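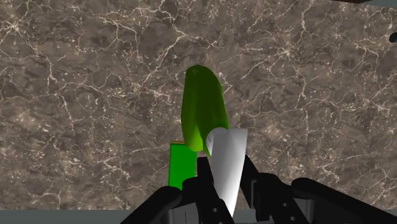 Dörte Dreßler reckons anyone can get a grasp planner to look good in sim if the background is plain gray, and that she stopped reading reviews that test on plain gray. Fair. So this is Kuller on a busy marble texture, wrist view, with the default lighting, and I have not touched the materials.

Quick version for people who want to close the tab: good planner, good replay tool, so-so perception, docs from another planet. Keeping it. Longer version, typed in between runs so excuse the state of it.

**What it is**

Kuller is a grasp and motion planning package. You give it a scene, a gripper model, a wrist camera. It gives you ranked grasps, a path, and a log you can scrub through afterward. Runs on top of whatever simulator you've got, more or less. I used ours, plus Matar for the controller side.

**Install**

Bad. First try died on a missing mesh library. Second try worked but only after I deleted the cache folder by hand. There's a line about this in the docs, under "Upgrading", where you won't look if you're not upgrading. Took me 2 evenings all in. Estela Quiroga got through it in one go on a clean machine, so start clean if you can.

**Perception**

The weak part. The segmenter is trained on tidy stuff and you can tell. White thing in the jaws, pale veins behind it, and the mask leaks out along the veins like spilled milk. Green is fine. Green on brown stone is easy, it gets that every time. But when two green items touch, it wants them to be one item. The curved one and the block came back as a single blob with a silly center, and the planner then very politely offered me a grasp on that center.

Fixes, in the order I tried them:

- Raise the edge weight. Helps the greens, makes the white worse.
- Turn on depth gating. Should be on by default!! Cleaned up most of the vein leak.
- Mask out the gripper from its own model. Do this. Black fingers take up a big chunk of a wrist view and without the self mask they get proposed as obstacles, sometimes as targets.
- Lower the confidence cutoff. Don't.

The self mask is one line in the config. It needs the finger joint angles live, so if your joint topic lags the mask lags too and you get a dark sliver of finger left over. I had that for an hour and blamed the segmenter. My fault. Sorry segmenter.

**Planning**

Much better. Fast, and the ranking makes sense. I like that it shows you why a grasp lost: reach, clearance, width, wrist angle, all in one small table. Thin tapering shapes are where most planners I've used get dumb, they go for the widest part and ignore what's behind it. Kuller looks at what's behind. You can see it trading a bit of grip for a bit of room.

Hélder Guerreiro had warned me about the regrasp option and he was right, leave it off. It replans in mid close and the fingers twitch.

Path smoothing is ok. Defaults are slow. I set the blend to 10 and it stopped doing that little pause before final approach.

**Control**

Not really Kuller's job, it hands over to your controller. The handover is where I lost most of my time. Kuller sends finger width, Matar wanted finger angle, and neither one complains, you just get a gripper that closes to the wrong place with total confidence. Theres a converter in the extras folder. Use it. Check the sign.

Force limit gets passed through but only if you name it exactly as they do. Spelled differently it gets dropped without a warning. Please, a warning.

**The replay tool**

Best bit by far. Scrub the log, see the camera view, the mask, the chosen grasp and the rejected ones, all locked to the same clock. Click a rejected grasp and it tells you which check failed. I found the joint lag in here, and the width/angle mixup too. I'd pay for this alone.

Gripes: no dark mode, the side panel forgets its size, and exporting a clip resets your place in the log. Meirion Dafis filed the export one in June and it's marked as planned.

**Scores**

- Planning 8
- Replay 9
- Perception 5
- Docs 3
- Install 4

All out of 10. Perception goes up to a 6 with depth gating on and the self mask working, but you have to find that out by yourself so it gets the 5.

**Who should get it**

If you already have your own segmenter, yes, today, plug yours in and skip theirs. The mask input is open and took me eleven lines. If you need the whole chain out of the box for cluttered pickups on ugly backgrounds, wait a release or two. Haven't tried it on hardware yet so no opinion there.

Config is in the Pramotville repo, under grasp/kuller, with the self mask line uncommented. Blend value too. If your masks come out empty check the camera name first, it's case sensitve.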